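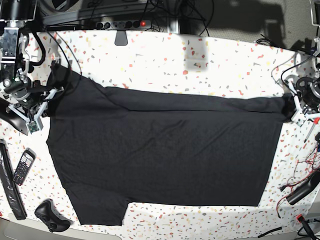

Unit 4: Sleep and Daily Routine in the Preschool Years

Course handout, Early Childhood Development
Dirwood Center for Family Studies
Instructor: Ksawery Ostrowski

Reading before class: Chapter 3 of the course packet, and the parent diaries from the Carkis group.

1. Terms

Sleep onset is the time between lights out and the first sleep of the night. Night waking refers to any waking that a parent reports, whether or not the child calls out. Students should keep the two separate in written work. A child may settle quickly and still wake often.

2. Routine at home

A bedtime routine is a set of steps carried out in the same order each evening. Bathing, changing into nightclothes and reading aloud are the steps parents mention most often.

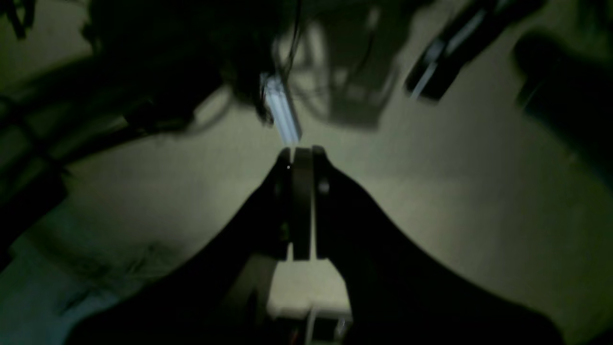
The order matters more to young children than the exact hour. When a step is dropped, many children will ask for it by name, and some will refuse to go on without it. Parents in the Carkis group kept diaries for 27 days. Entries made the morning after tend to be shorter and less reliable than those made the same night, and students should note which kind they are using.

3. Naps

Most children give up the afternoon nap between the ages of three and five. The change is seldom sudden. A child may nap at preschool and stay awake all afternoon at home, and the two settings should be recorded on separate lines.

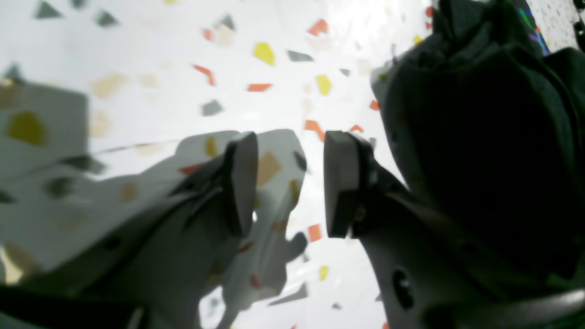
Late naps can push back sleep onset, and teachers and parents do not always share this information. The form designed by Lộc Lò for the Bredine preschool has a space for the time of waking and is recommended for the assignment.

4. Assignment

Choose one diary and prepare a summary of no more than 50 lines. Do not include the child's name. The summary counts for 34 points, and 70 points are required to pass the unit.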